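Tarura Tub Armchair, Charcoal Tweed, and the Virnley Fluffy Duster

By Colette Le Goff
July 3, 2026

We use cookies to remember your basket and to see which pages people read. By continuing you agree to this. Manage settings

Upholstered tub chair with rounded back and loose-weave look cover. Sold by Plondside. Duster sold separately or as a set with the chair.

I write the equipment notes for Plondside and I get to say what I think of a thing before we list it. Buschmann, who import the Tarura range, sent over a sheet that calls this chair "effortless to own." I don't know of an upholstered chair that is. Fabric holds dust, textured fabric holds more of it, and dark textured fabric shows every pale bit of lint you brought in on your sweater. So I left the word "effortless" off the page, and what follows is about what the chair is like to sit in and how much trouble it is to keep clean.

The shape is the best part. The back comes around in one curve and turns into the arms, so there is no hard corner to catch your elbow on, and a bedroom corner takes it without looking stuffed. The seat cushion is thick. It is firmer than it looks, and I would call it a chair for reading a few chapters or putting on shoes. If you plan to sleep in it, buy something with a higher back. Tall people will find that the top of the back stops well below the head, and no cushion I tried fixed that.

The color is listed as charcoal. Under a lamp at night it is a plain dark gray. By a window, or with colored light coming from somewhere, it can swing toward blue or purple, and the speckle in the weave gets more obvious. Buschmann's sheet shows it as an even slate with no speckle at all. Go by the fabric sample, which we will mail you for free. We have had chairs come back over color and I'd sooner mail a hundred samples than take back one chair.

The main place to watch is the crease where the seat meets the back. Crumbs go there. The front of the seat is the other one, mostly the squared corner and the drop below it, where trouser legs and bags rub past all day.
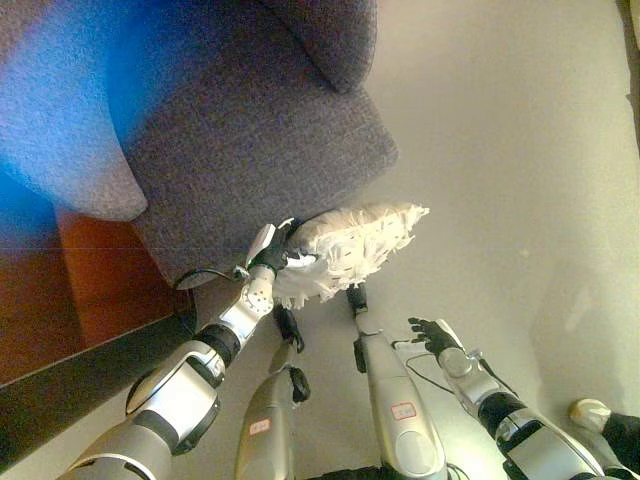

Cleaning the cover

The tweed will take a dry duster, a soft brush or a vacuum with the upholstery nozzle on low. It will not take a wet sponge. Tarura says "spot clean," and I asked what that covered and got the same two words back, so treat it as a damp white cloth on a fresh mark and nothing stronger. Test under the seat skirt first.

The cover does not come off. I know the zipper at the back of the cushion suggests otherwise. It is there for the factory to get the filling in, and if you pull the cover you will have a bad evening getting it back on straight.

For regular dust I have been using the Virnley duster. It has a white handle and a white head of long shaggy fringe, and I was ready to dislike it. Most dusters of this sort push dust from one end of a shelf to the other and then drop it on your feet. The Virnley does pick up loose dust on fabric, as long as you press it in lightly and draw it along. If you flick it you may as well open a window and wave. On a round back it works well enough, and the fringe gets down into the crease better than a flat cloth does.

What it won't do is lift hair. Cat hair works its way into the weave and stays there while the duster goes over the top. Use a rubber brush for that, or a damp rubber glove. I also would not bother with it on crumbs, which it simply moves.

Being white, the head shows dirt quickly. I count that in its favor, even if it is not pretty. Shake it outdoors. Virnley says the head can be hand washed at 30 degrees Celsius, and I would let it dry completely before it goes anywhere near the chair again. The packaging promises 100 washes. I have no way to check that in the time I had it and neither, I suspect, did they. After a few washes the one at my desk has gone a bit clumpy near the handle and still works.
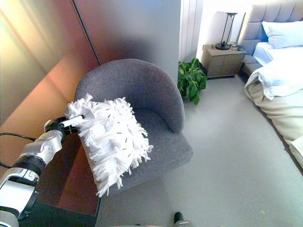

Tarura tub armchair in charcoal, with fluffy white duster on the seat and inner back. Plant, nightstand, lamp and curtain not included.

Where to put it

Carpet suits it. On a hard floor the chair slides when you drop into it, and the felt pads in the bag make that worse, so ask us for the rubber ones. Leave a hand's width behind the back if you can, or you will be dragging the thing out each time you want to clean the wall side. Leafy plants next to it look nice and drop bits on the arm. A shiny wall panel or a mirror beside it will show you the dust on the far side too, which some people would rather not know about.

Keep it out of direct sun. Buschmann gives no fade rating and I asked twice. My guess is that a dark fabric by a south window will look tired on one arm before the other, so turn the chair now and then.

Details

Cover: textured tweed, charcoal, fixed
Seat: thick single cushion
Delivery: fully assembled, one box, two people to carry
Returns: 30 days, unused, with the original wrap
Fabric samples: free, one per color
Chair and duster as a set: $236
Duster alone: $20

The set price is fair for the chair. It makes the duster close to free, and I suspect that is how they mean to move the dusters. If you already own a decent upholstery brush, you won't miss much by leaving it out, though the price of the chair alone is barely lower.

A note on the second color

Ilse Rieger in our returns department asked me to mention the oatmeal version, due in October. She has seen what comes back in pale tweed and would like people to think about it first. I have only handled the sample. It hides lint much better than the charcoal and it will show coffee from across the room. No price yet, and the weave felt a little thinner to me, but a sample that size is a poor thing to judge by. We'll put it on its own page once we have had one on the floor for a while.

Questions about fit, pads or samples can go to the Plondside order desk. Please measure your doorway first, including the trim, as the back does not detach.

Get new listings and price changes by email. Enter your address to join the Plondside newsletter. Unsubscribe at any time.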